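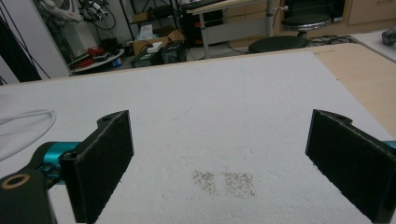
Equipment plan, bench cell 2 - speaker notes

Opening
State the request first: one budget line, hand-held grippers and spares, for the Turbridge room. Total is $2,000. Approval is needed before the May order window.

Slide 2: What we buy
Two quotes received. Jamance quotes $914 per gripper, fingers included. Demissie is lower on the unit but bills pads separately at $108 a set. Over a year of pad changes the two come out close. Recommend Jamance - one part number, one invoice.

Slide 3: Pads
Felt-faced fingers are the wear item. Budget for them as consumables, not as capital. Cloth work on the bench is what we plan around, so pad life should be quoted in cycles on fabric. Ask both vendors for that figure in writing.

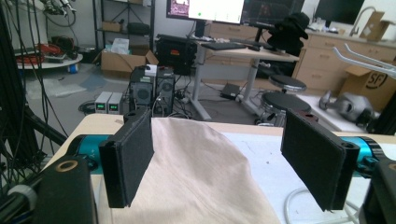
Slide 4: Floor and power
Bench supplies and computer towers stay on the floor for now. Platwood can deliver shelving in 8 weeks. Do not commit to it until the cable routing is drawn. Shelving is a separate request.

Slide 5: Decision
Ask for a yes or no on the gripper line only. If there are questions on the service contract, refer to the handout, page 2.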